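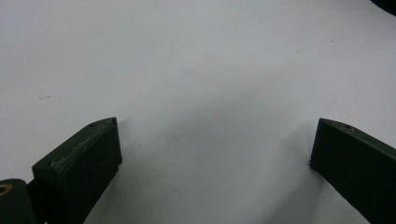 Week 6 handout: Finger wear and missed grasps

Reading before lab: Tudur Price's notes on the Fistport cell, sections 2 and 4. Bring your own gripper log.

Background
The Horkside group collected 257 grasp demonstrations with a hand-held gripper over a white tabletop. The policy trained on them ran well in April and then began dropping thin parts. The jaws closed, the controller reported a grasp, and the part stayed on the table. The first two days went into retraining, which changed nothing.

What went wrong
The fault was mechanical. One finger had been dragging on the table at the end of each approach, and the sloped face at its tip had worn down. With one tip lower than the other, the jaws met unevenly and thin parts slid out under the worn side. Almost all of the failures were on parts from the Tedeck tray, the thinnest in the set.

The controller missed it because its grasp check used finger travel and motor current only. Two fingers pressing on each other at a bad angle draw current too. Ezzat, the logging tool, stored both values but raised no flag.

Signs to look for
Light scuffs on the top face of one finger while the other stays evenly dark. Compare the two before you look at any data.
Small marks or specks on the work surface. They may be plastic dust or they may be nothing, so wipe the table and check again after a run.
Play at the screws or pins. Scuffing alone does not tell you that a finger is out of line.

Procedure
Power off and lock out the arm before putting a hand near the jaws. A hand-held unit has no arm to lock out, but its fingers still pinch.
Close the jaws on a feeler gauge at the tip, then at the base. Write down both readings.
Replace fingers as a pair. A new finger against an old one brings the same fault back.
Rerun the thin-part test before anyone touches the model.

For discussion
The group had video of every failed grasp and still went to the training data first — why? Propose one added check that would have caught the fault on day one, and say what it would cost in cycle time.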